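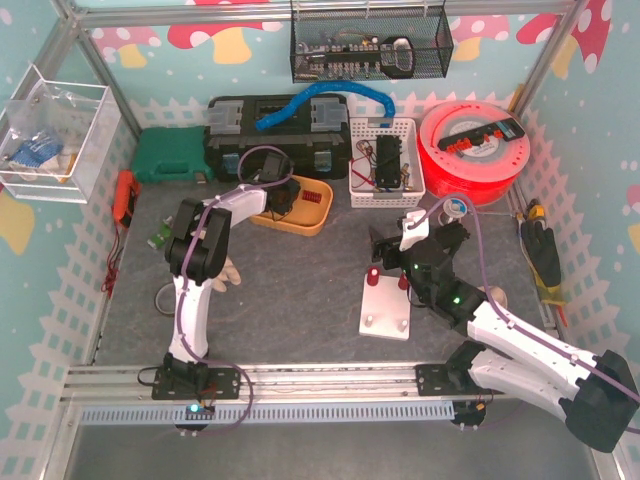
Open day at Ninlow: games, sound and phones

Ninlow opened its doors on March 27, 2024, and I went along for the afternoon session. The centre rents studio space to small game and audio developers. Entry was free, but you had to book a time slot.

The tour started on the ground floor with Gratix, who make puzzle games for phones. They had 6 handsets out on a bench, the oldest with a cracked screen, all running the same level. Their talk was mostly about how income has moved from paid downloads to ads and subscriptions. One of the programmers said their first game sold for a dollar and would not find buyers at that price now.

Upstairs, Dillier records voice and sound effects. The booth holds two people at a squeeze. We listened to a door slam in 12 versions – I could pick maybe half of them apart – and then heard which one the client chose.

The last stop was Akgül, a music licensing business with a staff of seven. They explained how a short loop is cleared for use in an app and who gets paid when it is. The slides were hard to read from the back, and question time ran over.

Getting there: the tram stops at the corner. Parking in the side street is metered until 6 pm. The café was closed, so bring your own lunch. The lift works, but the Dillier booth has a step at the door.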